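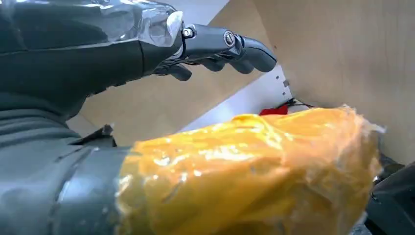 Eleven minutes till the ferry and Solveig Hovland still had the cello.

Not her cello. Her brother's. He'd left it in the back hall at Torkwood when he moved out, said he'd come get it, that was January, and now it was nearly Halloween and the house was sold. So. Cello on her back, duffel in one hand, a bag of their mother's plates in the other, and the road down to the landing all wet leaves.

She'd called him from the kitchen.

"I'm putting it on the curb."

"You wouldn't."

"There's a man across the street looking at it right now."

There was no man. There was Mrs. Quiambao's dog, asleep on the porch steps. But she liked hearing him breathe funny.

"Sol. Please. Just get it to Vikeck. I'll meet the boat."

"You'll meet the boat."

"I'll meet the boat!"

He had never once met a boat. He hadn't met the boat when she came home from college with the flu, or when their mother came back from the hospital with her arm in a sling and two suitcases. There was always a reason. Car, rain, some girl. Once a goose.

Downhill. The case banged the backs of her knees. Plates clinking. She'd wrapped them in newspaper and then run out of newspaper and used socks, and she could feel a sock working loose, could feel it the way you feel a tooth.

Nine minutes.

The last thing she'd done was the walk through. Quick one, keys in her hand. Front room, stairs, the small bedroom with the marks on the doorframe. She had meant to take a picture of the marks. Forgot. Thought of it at the bottom of the hill by the mailbox and stopped dead, the cello swinging on past her and pulling her half around.

Go back?

She stood there. A truck went by. Their mother had done the marks with whatever was lying around, pencil, eyeliner, one time a steak knife. Solveig at six. Solveig at nine, taller than him, and he'd cried about it and stood on a book the next time and their mother had marked him anyway, book and all. Wrote BOOK next to it.

No time. No. Go.

She went.

At the landing the kid in the booth slid the window open two inches.

"Just you?"

"Just me."

"Is that a person?"

"It's a cello."

"It has to have a ticket if it takes up a seat."

"It'll stand."

He thought about it. He had a sandwich going. The line behind her was one old man and a woman with a stroller full of groceries, and they all waited while the kid looked for the rule. He turned a page. He turned it back.

"Fine," he said. "But if it sits down."

Upstairs was closed on account of wind so everyone was down in the cabin with the heat on too high and the windows running. She got the corner by the life jackets. Wedged the cello between the bench and the wall, wedged herself next to that. Plates in her lap. The engine came up through her shoes.

Then she checked the plates. She shouldn't have, but she did. Unrolled the first sock - fine. Second - fine. The third was the blue one with the chip, the one they used to fight over because of the chip, and it was in two clean halves.

She held one in each hand. Fit them togther. Took them apart.

The old man was watching.

"Glue," he said.

"Yeah."

"My wife's got a glue."

He didn't say what glue. He went back to looking at the window, which was all fog anyway.

Halfway over her phone buzzed. Him.

im here

She looked at it. Wrote back: where

the dock. vikeck. its freezing

She wiped a circle in the window with her sleeve. Too far out. Just gray, and a darker gray that was the point, and the light on the Traleck building blinking like it always had. She sat back. She sat forward and wiped it again.

What had he driven? He didn't have a car. He'd sold the car.

whose car, she wrote.

walked

That was four miles. From his place it was four miles if you took the shore road and there wasn't any sidewalk on the shore road. She started a reply and erased it, started another one. The woman with the stroller dropped an orange and it rolled the length of the cabin and everybody watched it go, and the old man put his foot out and stopped it, very gently, like a ball somebody had passed him.

how are we getting it back to yours, she wrote finally. you walked

A long time, dots. Dots gone. Dots.

didnt think of that

She laughed, too loud, one bark. Put the phone face down on the plates.

When the boat bumped she was already up, strap over the wrong shoulder, duffel caught on the bench, come on come on. The ramp went down with that scream it makes. And there at the end of it past the chain was her brother in a coat too thin for the weather, both hands up his sleeves, jumping in place.

"You got old," he yelled.

"You broke Mom's plate," she yelled back.

"I what?"

"Take this," she said, and turned around so he could get at the strap.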